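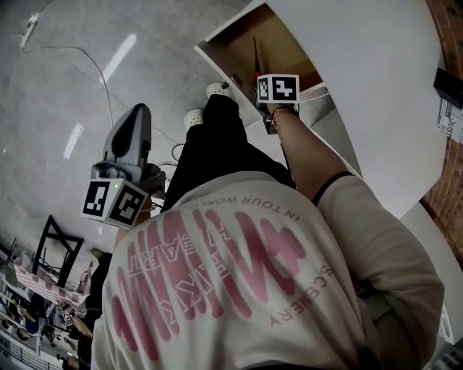
At the open cabinet, Haugen storage hall. Visit of March 21, 2019.

Report on the Visit to the Haugen Furnishings Center

The Plavby Housing Office visited the Haugen center as part of its review of storage furniture for the student residences. The visit was arranged by Illano, the supplier under the current agreement, and lasted 2 hours. The delegation was received at the north entrance and taken first to the storage hall, where the cabinets are set up for handling and inspection.

The main interest was the white cabinet with a light brown wooden interior. The office has received repeated comments from residents about dark cabinet interiors, in which small items are hard to find. The lighter interior was judged a clear improvement. The door opens wide to the side, and a person leaning forward can reach inside with an arm extended. Members of the delegation noted that a door of this size needs free space beside it, and that this could be difficult in the narrow rooms of the east building.

The floor of the hall is pale gray and speckled, with a surface that reflects the ceiling lights. A similar finish is under consideration for the residence corridors. The delegation asked about cleaning and was given a written care sheet, which is kept with this report.

The second part of the visit was held in the Nevent room on the upper floor. Illano presented its delivery terms, including a reduced price for orders of 1000 units or more. The office does not expect to reach that quantity. A first order of 18 cabinets, for one corridor, was discussed and would allow the furniture to be tested in daily use before any larger purchase.

Two points remain open. The supplier is to confirm whether the door can be hung on the opposite side, and whether replacement hinges can be ordered separately. Answers have been requested in writing by the end of April.

The Housing Office thanks Haugen and Illano for their reception.

Plavby Housing Office, Furnishings Section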